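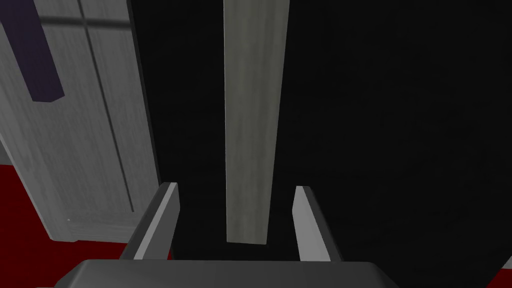
The Stinow comparison is a procedure for testing parallel-jaw grippers in simulation before they are fitted to a real arm. It was drawn up for the Pultus kitchen set, a group of rendered cabinets with hinged doors, and is now used with other furniture models as well. The name covers both the test routine and the table of results it produces.

Background

Earlier tests on the Pultus set recorded only whether a door had been opened. A gripper that pushed a door open with the side of one finger scored the same as one that closed on the handle and pulled. The Stinow procedure separates the two by logging the contact forces at each finger and the width of the jaws at every control step.

Set-up

The arm model and the controller are the same in all runs. Only the gripper changes. A virtual camera is fixed behind the gripper base and looks forward between the fingers, so that its view turns with the wrist. In a typical view the grey base lies along the bottom, with the two fingers rising from it and a narrow upright board visible in the gap. A pale panelled door with a dark purple bar handle stands to the left, above a red floor, and the space behind the board is nearly black.

Dark interiors are kept in the set on purpose. They give a vision-based controller very little texture to work with, and errors in depth are more common there than on the door itself.

Procedure

Each gripper is given 80 starting poses, and each pose is repeated with 10 random seeds. The seed alters the friction of the handle and the stiffness of the hinge. A run ends when the door passes its target angle, when the grasp is lost, or after 8 seconds of simulated time. Runs in which the arm model reaches a joint limit are thrown out and repeated from a new seed.

Three values are stored for each run: the result, the peak force at the fingertips, and the distance the handle slips between the fingers. Slip is measured along the length of the handle only.

Grippers compared

The first table held two designs. The Humphreys gripper has straight, rigid fingers and a wide base. The Gresitz gripper has shorter fingers with a compliant pad on the inner face. The Humphreys design showed lower slip on flat bar handles, while the Gresitz design coped better with poses in which the wrist was turned away from the handle -- a result put down to the pads. A later table added a second controller for both grippers and brought the number of stored runs to 3080, not all of them on the full list of poses.

Limitations

Contact in the simulator is computed between rigid shapes, and the Gresitz pads are stood in for by a spring at each finger joint. Peak forces for the two grippers should therefore be compared with care. Wear, backlash and cable drag are left out. Lighting is fixed within each cabinet model.

See also

Parallel-jaw gripper
Eye-in-hand camera
Contact modelling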